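Liam Hollis
Dec 13, 2020

OK, robot evaluation hygiene thread, since I've been rewriting our house rules all week and I'm having way too much fun with it! (1/9)

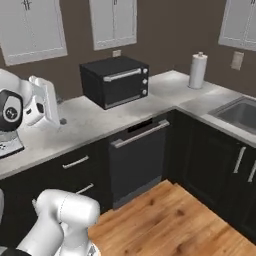 Rule one at Osiva is now: write down what success means BEFORE you run anything. "Object ends up in the right place" is too vague. How close? Still there after how many seconds? Does it count if the arm bumped a cabinet on the way? (2/9)

Rule two: fix your seeds and publish the list. We use 137 kitchen layouts for tuning and a separate 212 for the final score. Those 212 stay locked. No peeking, no "just one quick look" (I have been guilty of this one). (3/9)

Rule three: every failure gets a label. Elsie Treloar came up with 10 categories for us and they're great. "Missed grasp" and "dropped in transit" need totally different fixes! (4/9)

Rule four is the one people argue with. Contact force limits apply in sim too. If the policy slams the counter in simulation, that run is a fail, even if the task got done. (5/9)

Wayne Rudd pushed back on this and we went a few rounds. We settled on logging both numbers, with and without the force limit, side by side in every report. (6/9)

Rule five: no cherry-picked videos. Draw the clips at random from the 1,000 logged runs and put the failures in too. (7/9)

Still open: when do you retire a test set? Marjorie Penrose wants a new one every release. I'd like to keep the old scores comparable. (8/9)

If your lab has written rules for this, please send them my way, I'll read every page! (9/9)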